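The good cups and the other cups

11 September 2026

I have been sorting out the plastic cups. It sounds like a ten-minute job and it took most of two evenings, so I thought I would write it down for anyone else who has a cupboard like mine.

We had far too many. There were cups from birthday parties, cups from the swimming bag, a beaker with a lid and a second lid that fitted nothing. Some had come with us from the old flat in Betmont and had never been properly unpacked. Every time I opened the cupboard door something fell out and rolled under the cooker, and I would put it back on top of the pile and shut the door fast.

The rule I set myself was simple. Anything cracked went in the recycling. Anything cloudy went too, even if it still held water, as I don't like drinking out of a cloudy cup and I don't see why a visitor should. Anything with a cartoon on it I put in a bag and asked the children about. They kept 2 and were not interested in the rest, including one that had caused a serious argument last winter.

That left the plain tumblers. I like these very much. They are the sort you see everywhere, narrower at the bottom, with a rolled lip round the top that makes them pleasant to drink from. They stack, which the beakers never did. They don't break when they are dropped on the patio. My sister has glass ones with a thick base and I am nervous every time I pick one up.

The only fault I have found with stacking is that they stick if you put them away damp. I used to pull and twist and get cross. Now I stand them upside down on a tea towel overnight and stack them in the morning. If two do get stuck, a bit of cold water in the top one and the bottom one held in warm water will usually free them. Don't use boiling water on plastic. I bent the rim of an orange one that way and it has wobbled ever since.

I have also started keeping a small set apart from the drinking cups, for games and odd jobs. This was Nabila Mangundap's suggestion. She runs the Saturday club at Wuvville and gets through a great many cups, and she told me to pick colours that can't be mistaken for each other across a table. Green, blue and pink do well. I had been using a red and an orange, and under the kitchen light they might as well have been the same.The game we play most is the hiding one. You line the cups up, put something small in one of them and take turns to say which. For little ones you leave the cups the right way up and let them lean over and look, and they are just as pleased with that as with the proper version. Older children want them turned over and moved about. A small cube is better than a marble, which rolls off and has to be found before anyone can carry on.

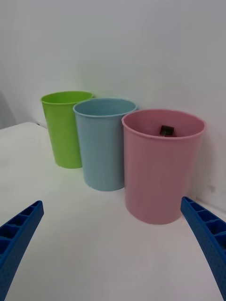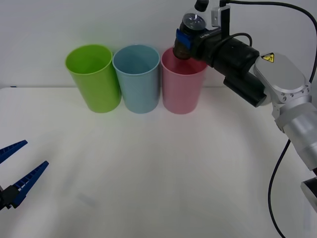

Green, blue and pink cups in a row. The dark cube inside the pink one shows in the first picture.

A plain table helps more than I expected. We used to play on the patterned oilcloth and small things simply vanished into it. On a pale surface you can find whatever has been dropped, and the cups slide without catching on a seam. I take the cloth off now and put it over the back of a chair until we have finished.

The other use for the set is sorting. I tip out the button tin and the children put the buttons into cups by colour or by size, whichever they decide on. It keeps them going while I get the tea on. Tzu-hsuan Lam, from two doors down, does the same with dried beans, but I have had beans in the vacuum cleaner before and don't want them there again. Buttons are easier to pick up and you can see them.

I have tried it with coins as well. That was fine, but it got noisy, and then there was a discussion about who owned them.

As for washing, I do the cups by hand. The dishwasher is what turned the old ones cloudy, I am fairly sure, and the light ones fly about in it and land the right way up and fill with dirty water. A drop of washing-up liquid and a soft cloth is enough. For tea stains I use bicarbonate of soda on a damp cloth and leave it for a while before rinsing. Blackcurrant comes out if you get to it the same day. Tomato does not come out of pale plastic, in my experience, whatever you put on it, so soup goes in mugs.

Felt-tip is a nuisance too. One of ours had a face drawn on the side and I tried soap, then the bicarbonate, and then gave up and called it the face cup. It holds the pegs now.

Then there was the question of where to put everything. The drinking cups have gone on the low shelf by the sink, where the children can reach them. I had them up high for years for no good reason, and spent a lot of time fetching them down. They are in short stacks, no more than five to a stack, or the whole lot goes over when somebody takes one from the bottom. They always take one from the bottom.

The games set lives in the sideboard with the cards and the dominoes. I keep the small pieces in a tin with a tight lid and not in the cups themselves. I did try keeping them in the cups, with one stacked on top to hold things in, and it worked until the sideboard drawer was shut hard.

The spare ones, which are perfectly good but more than we need, are in a box in the hall. Nabila has first choice for the club and the rest can go to the charity shop. I washed them before boxing them. I have bought a box of secondhand kitchen things myself and found a teabag in it, so I am careful about that.

The cupboard has room in it again. I have put the mixing bowls in there, the big one at the bottom, and the colander on top, and the door shuts without being leaned on. I still have the lid that fits nothing. It has gone in the drawer with the batteries for now, and next I am going to do the baking tins, which are under the oven and have not been looked at since we moved in.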